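Why Waiting Feels So Long (and How to Get Better at It)

Have you ever asked a grown-up for something and heard the word "wait"? Four little letters! And yet waiting can feel like the longest job in the whole world. Your legs wiggle, your tummy buzzes, and your mouth wants to ask "Is it time yet?" over and over again.

Guess what? Everybody gets that feeling, even grown-ups standing in line at the post office. Waiting is a skill, like riding a bike or whistling, and you can practice it.

What's going on in your head?

Your brain has a part that loves to say "I want it now!" It's quick and loud, and you've had it since you were a baby. Another part, right behind your forehead, helps you stop and think. That part is still growing, and it will keep growing until you are in your twenties. So if waiting is hard for you today, there is nothing wrong with you. Your stop-and-think part is still under construction!

Time plays tricks, too. When you're building a fort, a whole afternoon zooms by. When you're staring at the clock, one minute stretches out like gum. The clock goes at the same speed both times, but your attention is in a different place.

Try the turtle game

Despina Fragkou teaches first grade in Tralisham, and her class plays this one before lunch. Everybody picks a turtle name (there's a turtle called Tuncer who has been in the class for years, and a different kid gets to be him every week). You tuck your chin down, pull in your arms and take 3 slow breaths inside your shell. Then you poke your head out and look around to see if it's your turn yet. If it isn't, back in you go!

You can play turtle anywhere. It works in the car and at the dentist, and you can do a tiny secret version where only your shoulders move. 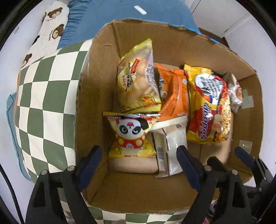

More things to try while you wait

Count backward from 30. Backward is trickier than forward, so your brain gets busy and forgets to grumble. If 30 gets too easy, start at 143 and see how far down you get.

Make up a story with someone. You say one sentence, they say the next one. Ours usually have a dragon in them by the third sentence, and once the dragon opened a shoe store.

Look for something blue, then something round, then something older than you are. That last one is great in waiting rooms.

Waiting to talk

This is the really tricky kind! You have an amazing thing to say, and two grown-ups are already talking. Put your hand gently on your grown-up's arm. They can put their hand on top of yours, and that means "I know you're here, and you're next." Practice it at home first so you both know the signal.

Of course, some things can't wait. If someone is hurt, or you feel scared, or you need the bathroom right this second, speak up loud and clear.

What if I mess up?

You will! You'll grab, or shout, or cut in line, and then you can say "Sorry, I'll try again" and go back to your spot. You might have to try 200 times, and every try still counts as practice.

Tonight, ask a grown-up what they had to wait for when they were little. I bet they remember exactly how it felt.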